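Salsa goes watery by lunchtime, what am I doing wrong?

dondstead_deb
Every October our office does a potluck and I bring fresh salsa (tomato, cilantro, a little corn). I make it the night before and by noon it's soup! I drain the tomatoes for 19 minutes with a timer and everything. Feeding a big crowd and I'd love to keep my dignity this year. Help?

clallard_kitchen
Salt is your culprit. Chop everything the night before but keep the salt and lime out until right before you serve. Also scoop the seeds out, draining alone won't do it. I switched to plum tomatoes from the Barrios market and it made a huge difference, way less juice to begin with.

I also quit using one giant bowl, because the bottom always turns to puddle. Small clear glasses work great, and you can spot any liquid collecting and pour it off.
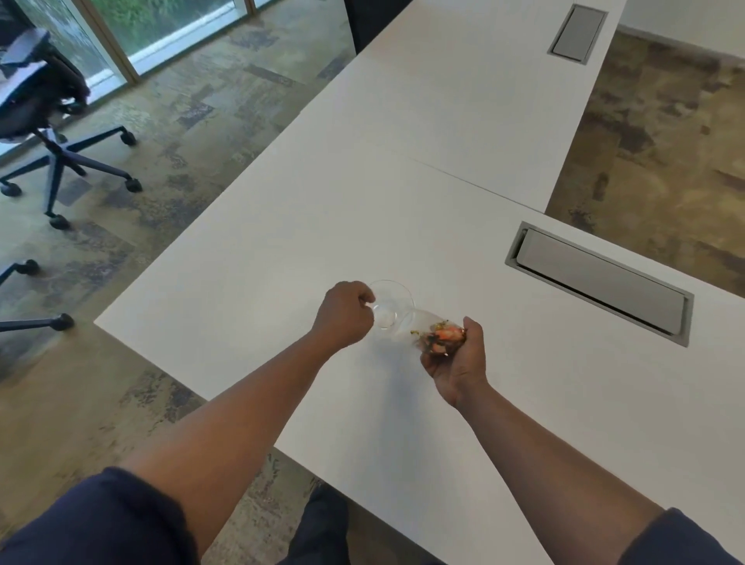 Two glasses, one with a little food in it

lalmont704
just buy the jar stuff lol

Or do what my aunt does and stir in a spoonful of tomato paste. Thickens it right up, tastes fine. Don't use too much though or it's pasta sauce.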